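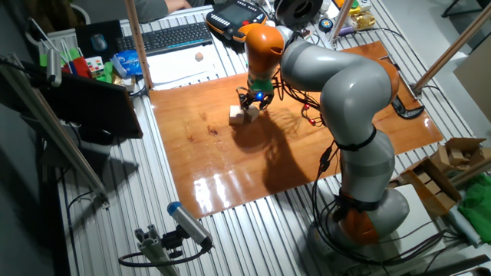
Eglė Vasiliauskas wrote under last year's notice that she nearly didn't apply, because the word "robotics" made her picture a room full of people who'd been soldering since they were six, and could we please put it in big letters this time that beginners get in. So, Eglė, big letters it is:

BEGINNERS GET IN. NEW PEOPLE WANTED FOR THE OVOW BLOCK-STACKING TEAM, VALTSTEAD

Print this page | E-mail this page

Hello! I'm Ruba Nasrallah and I run the Ovow student project with Els Groen. We're after 10 new people to start in September, and this is my attempt at telling you what you'd be doing with your evenings if you came along.

The short version is that we teach an arm to pick up wooden blocks and put them somewhere else. I know how that sounds. My brother can do it, my brother's toddler can do it, and for our first month it was well beyond me and a very expensive bit of kit. Then one evening you get a block sitting squarely on another block, and you find you're standing on your chair (please don't stand on the chairs) and texting your mum about it.

The slightly longer version is that we enter the Sakalauskas Stack every spring, a student competition where each team gets the same set of cubes and the same list of layouts to copy. Pairs, rows, a little tower, then the nasty ones where a cube has to go down right beside another without nudging it. You lose marks for nudging. You lose a lot of marks for nudging and then pretending you meant to, as we found out in our first year. Last season we logged 484 attempts in practice before we went, and came home in the middle of the table, which I thought was brilliant and Els thought was annoying. You'll soon work out which of us you agree with.

What you'd be doing

Everyone has a go at everything for the first few weeks. After that people drift towards what they like, and we let them.

Some of you will end up on the pendant, moving the arm by hand (well, by button) and saving positions. It's slow, fiddly work, and I love it. You learn to stop trusting your eyes, because a gripper that looks dead centre from where you're sitting can be well off when you walk round and look from the side. Walking round and looking from the side is most of the job.

Some of you will end up at the keyboard, turning those saved positions into something that runs on its own. We've a pile of scripts from earlier teams, some lovely, some written at ten at night by people who'd had nothing but crisps. Part of the autumn is reading these and deciding what to keep. If you've never read anyone else's code you're in for a treat, and if you have, you know what I mean!

And some of you will be setters. The setter puts the blocks out, calls the layout, watches the run and writes down what happened. It sounds like the boring one and it's the one I'd fight you for. A good setter spots that we always miss on the left, or that the runs after a break go worse than the ones before, and saves everybody else a week.

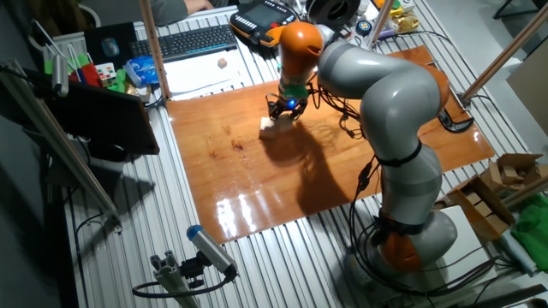
How much time does it take? Two evenings a week, six till nine, from September until the competition, plus one or two longer days towards the end when we do full run-throughs. You can miss the odd session for exams or a cold or your nan's birthday. What doesn't work is turning up every third week, as your partner ends up working alone, and we run everything in pairs.

Who we'd like to hear from

Any student in Valtstead over sixteen, at the college or either of the sixth forms, doing any subject. Last year's lot included two musicians, a trainee baker and someone doing Latin, and the baker had the steadiest hand on the pendant by miles. I don't care about your maths grade. I'd like you to be somebody who can watch a thing go wrong in exactly the same way fifteen times and still be curious about it at the sixteenth. If you get cross, fine, I get cross too, but be the sort that gets cross and then makes tea.

It helps if you like writing things down. It helps if you can tell someone they've left the gripper open without making them feel like an idiot. It really helps if you live somewhere near the last bus, or have a bike, because we always say we'll finish at nine and then somebody wants one more run.

If you do already know your way around this stuff, wonderful, come along, but be warned that you'll be paired with a beginner and expected to keep your hands in your pockets while they work it out. Uldis Lepik found that agony for the first fortnight. By Christmas he was the best explainer we'd got.

A typical evening

People arrive, coats go on the wrong hooks, and whoever's setting that night picks the layouts. We clear the board and check the clamp before anybody powers up. Then each pair gets a slot with the arm, and the others work on their scripts or argue over the notes. There's always a bit of clutter up the far end of the table, and there's a Rubik's cube in it that gets picked up whenever a slot runs over.

In the first weeks you'll only do single picks. Go down, straddle the block, close, lift, stop. Then go down, open, come up again. You do that until it's dull, and then we move the block. Nearly everyone's script falls over when we move the block, and that's when it starts to be fun, because now you've got to think about where the block is as well as where you told the arm to go last time. 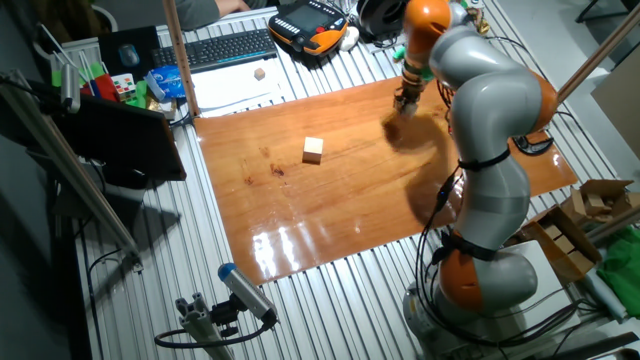

By half-term you'll be on placing, and placing is harder. Picking up forgives you a bit, as the fingers pull the block into line when they shut. Letting go forgives nothing. If you're too high it drops and skids, and if you're too low you're pushing a cube into the board, and the arm will stop and sulk and want resetting. We spent most of last November on the last little bit of travel before the release. I could bore you for hours about it and if you join I will.

After that come the two-block layouts, then the towers. We share out the layouts in January, so that each pair has a couple they know inside out, and from then on we practise in competition order with the clock running.

The safety bit, which I'm not going to be funny about

Your first two sessions are safety and nothing else. You'll learn where the stops are and who's allowed to press what. Only one person drives. While the arm's live, hands stay off the board, even if the block is a bit crooked, even if it's only for a second. Long hair is tied back, lanyards come off. If Els says stop, you stop, and you can ask her why afterwards. People who can't manage that are asked to leave, and we have done it.

What you get

No wages, I'm afraid, so if you came here from the jobs listings I'm sorry, but do keep reading! You get your training, your entry to the Sakalauskas and your travel there and back. You get a written reference from Els, and hers are good because she puts in what you did, with details. You get soup on the long days. You also get the use of Claria, our notebook system, named after somebody's cat years ago and never renamed, where every run since the beginning is written up. It's yours to use for coursework if your teacher agrees.

Elsa Kvam took her Claria notes to an apprenticeship interview and says they spent most of it on the page where everything went wrong. She starts there in September, so she's one of the gaps you'd be filling, and I'm trying to be happy for her. 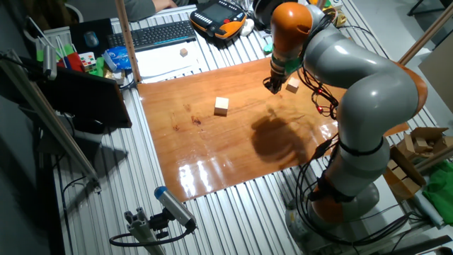
There's one thing I'd like to try this year and it's why we're asking for more people than usual. Up to now we've practised with one size of cube at a time, because it keeps the scripts simple. The new competition rules let the judges mix sizes in the same layout, so a grip that's fine for one will be sloppy for the next, and the heights all change as soon as you stack. We need two pairs who'd like to take that on from the start and do very little else till Christmas. You won't have much to copy from and the early scores will be horrible. If that sounds like your idea of a good time, say so when you write and I'll put you down for it.

How to apply

Send me a few lines, and I do mean a few. Tell me your name, what you're studying, which evenings you can't do, and something you've fiddled with until it worked. It can be a bike or a sourdough starter or a zip. Please don't send a CV, I never know what to do with them.

You can drop a note in the Ovow tray at the front desk or use the e-mail link on this page. Everybody who writes gets invited to a try-out evening in Room 11, where you'll see some runs, meet the current team and set out a layout or two yourself. It isn't a test. We just want to see whether you like it, and about half the people who come decide it's not for them, which is perfectly all right and they still get a biscuit.

If you need step-free access, or you'd be more comfortable coming with a friend, or you've a question you'd sooner not ask in front of a group, write to Els and she'll sort it. The room's on the ground floor and the table can be worked from a chair.

Bring a pen to the try-out. We never have enough pens.

Ruba

Print this page | E-mail this page
Shares: 37
Comments: 6

Recent items
Try-out evenings: what to wear and how to find Room 11
Spare cubes wanted, any size, as long as they're square
Els Groen on keeping a run log people can read
Sakalauskas Stack: what's changed in the rules
Lost property: one blue glove, two calculators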